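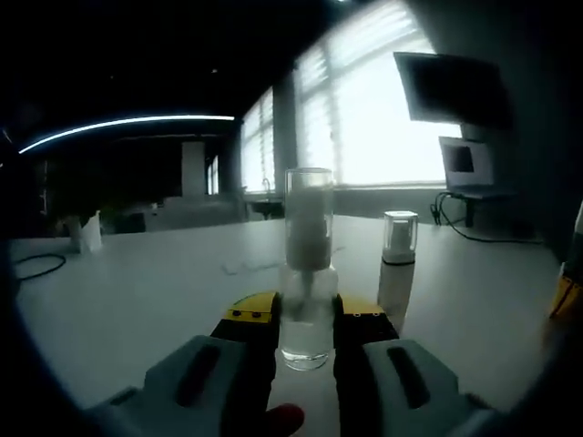
**Efren Ambrosio**

# Dating an undated church program without fooling yourself

People bring me programs, fans, fundraising tickets and anniversary booklets with no year on them and ask what year they're from. They usually have a year in mind already. I'd like you to set that year aside before you start, and I'd like you to be slower to believe the next one.

The practice piece I use is a Women's Day program from the Soson collection, box 2, folder 9. It has one sheet, folded once, and somebody wrote "1951" on the back in pencil.

## 1. Copy down what is printed

Type out the names, titles, street addresses, phone numbers, the printer's line and any advertisers. Keep the spelling, even when it's plainly wrong. Don't fix "Recieved by the Pastor." You may need that misspelling later to match the sheet to another job from the same shop.

## 2. Leave the pencil out of it

Penciled dates get far too much respect. Ours could be the year of the event, the year a granddaughter cleaned out a closet, or a guess by a dealer who wanted a sale. Write it in your notes as "penciled on back, hand unknown" and move on.

## 3. Check the pastor, then doubt the pastor

A pastor's years give you a range, if you can find them. Anniversary booklets are where most people look, and they are full of mistakes copied from the booklet before. Ours names a Rev. Valdovinos. One booklet has him arriving in April and the next has him already there the winter before. I used the wider range. You should too, unless you have minutes or a deed with his signature.

## 4. Use the advertisers

This is the step I trust most. The back panel has a notice for Dizon Funeral Home at 576 Allorel Street. Look up the business in each city directory you can get, year by year, and write down the first and last time that exact address appears. Remember that a directory was gathered before it was printed, so allow a year of slack at each end. A missing directory proves nothing.

## 5. Be careful with the calendar trick

If the program gives a day of the week and a date but no year, a perpetual calendar will narrow things down. It will also hand you several years that all fit, and people pick the one they like. List every match inside your range. If two are left, you have two.

## 6. Write the date as you know it

Put "circa" or a span in the date field and say why in the note. For the Women's Day sheet I entered "between 1948 and 1953, from pastor and advertiser address; penciled 1951 not confirmed." Charito Fajardo, who checks my entries, wanted plain 1951 because it searches better. It does search better. The entry still reads the way I wrote it.

Last revised 08/01/2018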